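Why your password shouldn't be your hamster's name

Suppose you have a hamster called Drodano. You love Drodano. You have told everyone at school about Drodano, and your profile picture on every game you play is Drodano eating a carrot. Then a website asks you to make up a password, and you type, with great cunning, "drodano".

Oh dear.

People who break into accounts don't usually sit in dark rooms wearing hoods. Mostly they let a computer do the guessing while they have a sandwich. The computer starts with a long list of words that people love to use: pets, football teams, the word "password" (yes, still). Adding a 1 on the end won't slow it down much. It has met people who add a 1 before.

Length is what makes guessing hard. A good trick is to string together a few words that have no business being in the same sentence, like trombone, gravy, lighthouse and sock. Please don't use those ones. They are on a website now.

The other rule is a different password for each account. Say you use the same one for 44 games, and a thief steals the list from the worst-guarded of them. The thief will try your password on the other games too. Thieves are lazy, but they aren't that lazy.
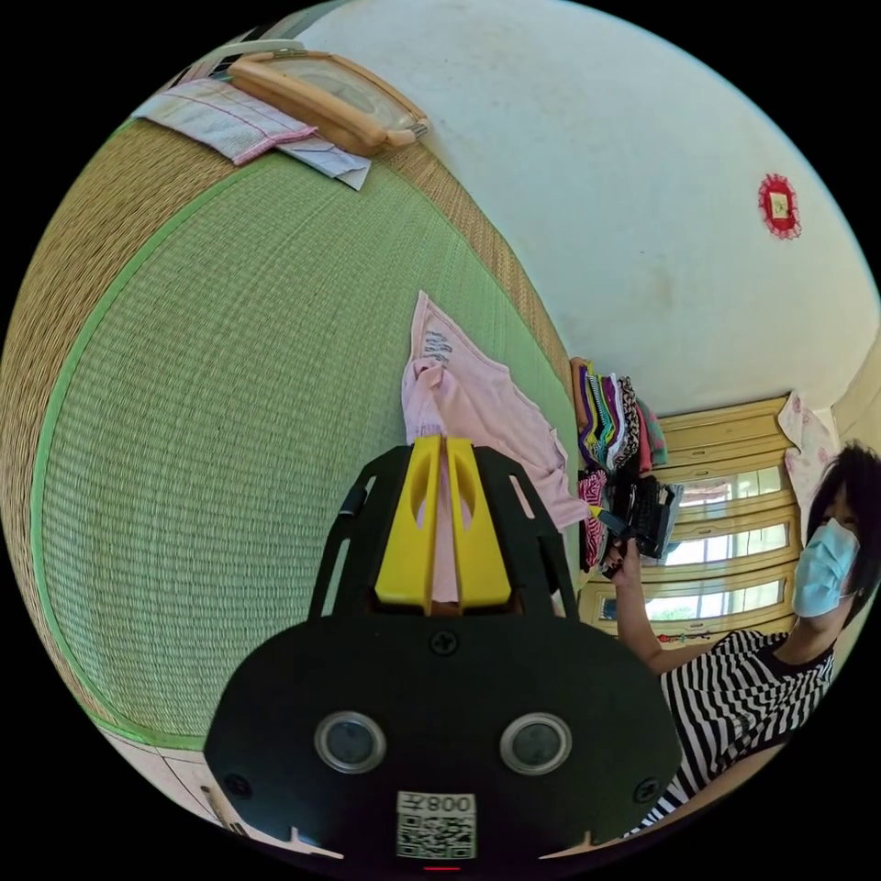

"But I can't remember them all!" you say. Quite right. I can't remember where I put my tea. A password manager is a program that keeps them locked up for you, and you only have to remember the one that opens it. Ask a grown-up to help you set it up — they may find they need one as well.

And if a message pops up saying you've won 400 gold coins and only need to type in your password to collect them, close it and tell someone. You haven't won any coins. Sorry.

Written by Araceli Figueroa for the Lullwood children's pages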